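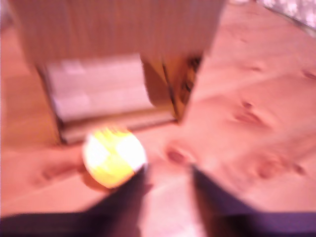 Attachment 1 – cardboard box on wood.

**Ticket:** Sotari tinted moisturizer, pump stops dispensing before bottle is empty
**Opened:** Mon 3 April
**Store:** Divano online
**Brand:** Isora
**Handled by:** Vangelis Zacharopoulos
**Status:** Closed, batch note added

**Customer message**

I bought the Sotari tinted moisturizer in Light Sand in March. It worked for a little over two weeks and then the pump quit. I press it and it goes down and comes back up but nothing comes out. The bottle still feels heavy. I tried running the top under hot water and it gave me one small squirt of clear oily liquid, then nothing. I had the same product in the older tube and never had trouble with it. I like the color and don't want a different one. Can I get a new bottle, or is there a way to open this one?

**Reply 1, Vangelis**

Thank you for writing in. The Sotari bottle is airless, so there is no straw inside. A disk at the base moves up as the product is used. If air gets trapped between the product and the pump, the pump will move freely and give nothing.

Please try the following:

1. Put the cap on and turn the bottle upside down. Leave it that way overnight.
2. In the morning, keep it upside down and tap the cap firmly on a folded towel ten times.
3. Turn it upright, take off the cap, and press the pump slowly up to 20 times. Let it come all the way back up between presses.
4. Look at the hole in the center of the base. If it is covered by a sticker or dried product, clear it. Don't push anything into the hole.

Please don't use hot water again. The tint and the oils can separate when the bottle gets warm.

Let me know what happens, and send me the batch code. It is printed on the bottom edge of the bottle.

**Customer reply**

Did all of it. There was no sticker on the base. After the tapping I got two pumps of product, and the color looked lighter than usual, almost like plain lotion. Then it stopped again. The batch code ends in 3283. How do I know if the disk has moved?

**Reply 2, Vangelis**

Hold the bottle up to a bright lamp. The Light Sand bottle is frosted and you should be able to see where the disk is sitting. After two weeks of daily use I would expect it to be a finger's width above the base. If it is still at the bottom, or tilted, the pump can't pull product up and nothing you do at home will fix it for long.

About opening the bottle: the pump collar snaps on and isn't made to come off. Some people pry it with a butter knife. I'd ask you not to, as the collar can crack and leave sharp bits in the product.

**Customer reply**

It's tilted. One side is higher than the other. It looks stuck.

**Internal note**

Tilted disk confirmed by customer. Checked the shared list for the batch ending 3283. Lambrakis filled 3,283 units of Sotari in that run (same digits as the code, which is a coincidence and has confused us before). Of those, 300 came to us, all Light Sand. I find 2 earlier contacts with the same complaint, both refunded as "customer changed mind," which is the wrong reason code. Have corrected both.

Asked Isora whether the light color is a safety concern or only separation. Marked as waiting on brand.

**Internal note, brand response**

Isora says separation, no concern for skin, but the SPF can't be relied on once the product has split, so the customer should stop using it as sunscreen. They will credit replacements from this batch and don't need bottles sent back. Lambrakis has been told about the disks. No word yet on whether later runs have the same part.

**Reply 3, Vangelis**

A tilted disk is a fault in the bottle and we will replace it. I have set up a new one in Light Sand from a different batch, at no charge. The order reference is 2,206 and it ships by regular mail. You can throw the old bottle out.

Please don't use what is left of the first bottle for sun protection. Isora has confirmed that the pale product is separated and the SPF may be uneven.

When the new one arrives:

- Prime it with slow presses before first use. It may take 10 or more.
- Store it upright, away from radiators and out of the car.
- Check the shade on your jaw in daylight. Batches can differ a little.

**Customer reply**

New bottle came. Took 14 presses to get going but it works. Color is a touch warmer than the old one – fine once it's blended. One question, is the tube coming back?

**Reply 4, Vangelis**

Glad it is working. Isora hasn't given us anything on the tube, so I can't say yes or no. I have passed on that you preferred it.

**Closing note**

Resolved by replacement. Root cause on our side: disk seated at an angle, air pocket under pump. For any new contact with this batch, skip the overnight step and ask about the disk first. If tilted, replace and use reason code "packaging fault." If level, run the steps in Reply 1. Remaining Light Sand stock from the batch is on hold until Lambrakis answers.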